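Three buses went up to Plillotgate in May 2019 for the open day at the old paper mill, and I was lucky enough to get the very last seat on the second one. I'd been meaning to go for years (my mother bought all her letter paper from the Prakier shop), so I was as excited as a kid when we came over the bridge and saw the chimney, all 61 feet of it. 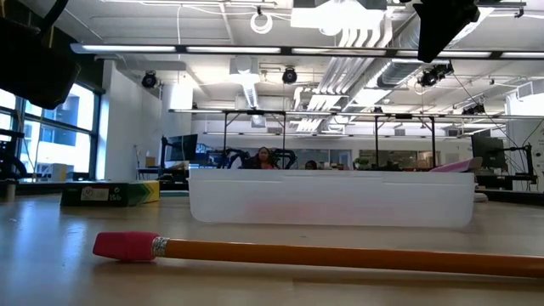
The tour starts in the rag loft, where the air still smells a little of damp cotton, and then you go down a steep stair to the beating room. Hold the rail! Our guide, Marisol Jaramillo, let us stand at the vat as long as we liked and never once hurried the slow ones, me included. She told us the Silach family ran the place for 70 years before it was sold to Bastos, and that the last ledger lists 759 reams sent out by river.

I got to pull a sheet myself - lumpy on one side and thin as a moth wing on the other - and I have it drying between two dish towels as I write. 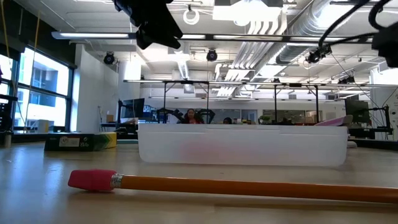
Marisol thought my sheet was better than most first tries, and added that the trick is to stop shaking the mold sooner than you want to. I'll remember that, because I'd happily have gone on shaking it till supper.

After lunch (cheese rolls and a very good plum cake) we walked along the mill race to the drying barn.

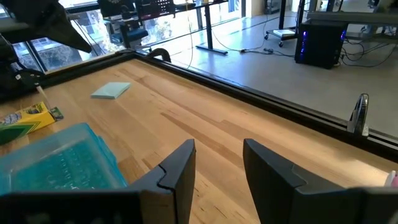

The shutters there still slide open and closed to let the breeze through, and on a clear afternoon the light comes in stripes right down the floor. Wear flat shoes, bring a sweater for the vat room, and leave yourself time for the shop, which shuts at 3. I came home with two packs of cream writing paper and a list of people I owe letters to.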